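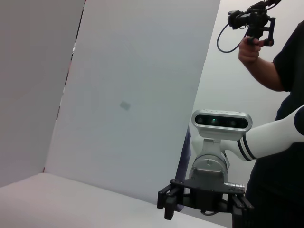
Figure 2. White tabletop and upright white board meeting a darker gray panel. A small gray mark is visible near the middle of the board.

3.2 Surfaces, marks and seams

The unit of analysis in this section is the work corner: a horizontal surface, an upright board standing at its back, and at least one side panel. Corners of this type are common in shared workrooms and are usually put together from parts bought at different times. The tabletop and the board are often both white, while the side panel may be a different shade. The corner in Figure 2 belongs to the Willow site and follows this pattern. Its board is slightly tilted, and the boundary between board and side panel runs as a diagonal from the point of view of the figure.

We recorded two classes of feature. The first is the isolated mark, defined as any bounded area on a board or tabletop that differs in tone from its surroundings and can be seen without a change in lighting. The gray patch in Figure 2 falls in this class. We did not attempt to separate smudges from applied patches at the recording stage, and both were entered under the same code. An earlier version of the protocol asked observers to name the source of each mark. Agreement was poor and the item was dropped before the October round.

The second class is the seam feature, meaning any strip of contrasting color that shows where two surfaces meet. In Figure 2 a thin reddish edge shows at the top of the seam between the two uprights, and a small red sliver shows again near the tabletop. The two were entered as separate features. The coding rule is that a strip interrupted along its visible length counts once for each visible portion, whatever may lie behind the panels. This inflates the seam count relative to a rule based on underlying parts, but it can be applied without moving anything.

Across all sites the procedure produced 674 entries from 296 corners. Isolated marks made up the larger share at Willow, and seam features at Mbwambo, where the side panels had been refitted with Clevisura edging and the fit was uneven. Tabletops carried fewer entries than boards at both sites. We attribute this to cleaning: the tabletops were wiped with Riltine at the end of each working day, and the boards were wiped only on request.

Uneven light was the main source of disagreement between observers. A white board lit from one side takes on a gray or bluish cast over part of its area, and a pale mark in that part is easily missed. The same cast is visible on the board in Figure 2, although the mark there can still be made out against it. For faint marks we required that two observers record the feature independently, with the second viewing taken at a different time of day. Entries that failed this test were kept in the raw file and left out of the totals given above.

Tilt was noted as present or absent. We did not measure the angle. A tilted board changes the apparent width of the seam along its height, so seam features were located by their nearest end — top or bottom — and no widths were recorded. Eyerusalem Berhe carried out the first coding pass at Willow and proposed this convention, which was then applied to the Mbwambo records as well. Corners coded before the change were revisited.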